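Kids' Pages > Machines > Did the Robot Really Do That?

Suppose a friend tells you her dog can do math. You ask the dog for two plus two, and it barks four times. Amazing! Then you notice your friend was nodding her head, and the dog stopped barking when she stopped nodding.

You should bring that same nosy feeling along when you go to see a robot.

In June I went to the open day at Dovavell, a robot workshop with a big front door and free lemonade. The posters said "Meet the robot that helps at home!" I wanted to see if that was true, so I stayed for most of the afternoon and asked a lot of questions. A few of them were not very popular.

The first show was on a big screen. The robot in it was named Semik, and it lived inside a computer. People who build robots call this a simulation. It is a bit like a video game, except that the computer tries to copy the rules of the real world, such as how heavy things are and how they tip over. Semik's job was to fetch groceries from a shelf. If it knocks something down in there, you start over, and there is no mess on the floor.

The guide told us Semik had practiced 3895 times. Everybody said "Ooh." I asked how many of those tries had worked. She said she would have to look it up, and she didn't come back with the number.

A big number of tries tells you that the computer was busy. To know if the robot is any good, you need a second number, the one for how often it got the job right. Always ask for both!

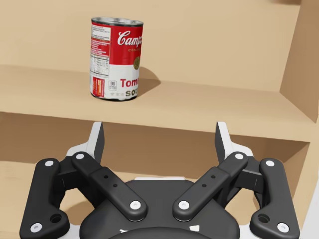

Salamatu Baidoo wrote to me after reading the first version of this page, and she thinks I was too grumpy. Babies fall over hundreds of times before they can walk, she says, and no one stands next to the crib asking for their score.

Fair enough. But no one puts up a poster saying the baby can help at home, either. Practice is fine. Practice is how robots and people get better. I only want the poster to match the practice.

A soup can looks easy to you because your hand is very clever. It has skin that can feel things slipping, and it knows how hard to squeeze without being told. Many robot grippers have just two fingers. The robot has to work out where the can is, how wide to open, and when to close. If it is wrong by even the width of a pencil, it may bump the can instead of grabbing it.

After the screen show we went next door to see a real arm, the Voster. It picked up a plastic cup and set it down 2 times while I watched. Then a boy asked if he could move the cup to the other side of the table. The man running the show said, "Let's leave it where it is." I wrote that down and put a star next to it.

You can do the same. Here are some things to ask at a robot show:

Is a person steering it, or is it choosing by itself?
What happens if I move the object?
Can it pick up something it has never met before?
How many tries did it get wrong?
Is that a real robot, or one in a computer?

A good builder will like these questions. At the Michalski table a young engineer told me that her robot had dropped 18 eggs that week, and she showed us the bucket. I believed more of what she said than of anything on the posters.

I would go again next year. I would like to see someone move the cup.

Questions or complaints? Use the letterbox on the Contact page | © Kids' Pages, all rights reserved | Back to top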